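Flasau hand-held gripper pair - 2 months in

Verdict first, short break. Good tool, tiring tool. We teach table setting with it at our Tadville site, so the banquet robots can pick it up from us. Plate, knife, fork, glasses, clear, go again.

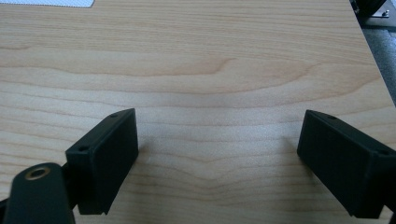 Grip is light enough for the first hour. After that my thumbs know about it. Cables get in the way if you reach across, and teh software wants a restart most afternoons. Over 3,954 runs logged and no broken jaws - fair play.

Job changed though. I used to lay a room and chat. Now it's 30 runs, rest, 30 more, same three glasses. Pay went up a bit, which helps. Less carrying, back feels better. Newer staff worry about hours come December and managment hasn't said much.

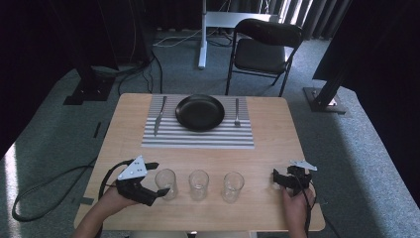
Would I buy again

Yes, with longer cables. The Pedton set was cheaper but pinched my palm. Four stars.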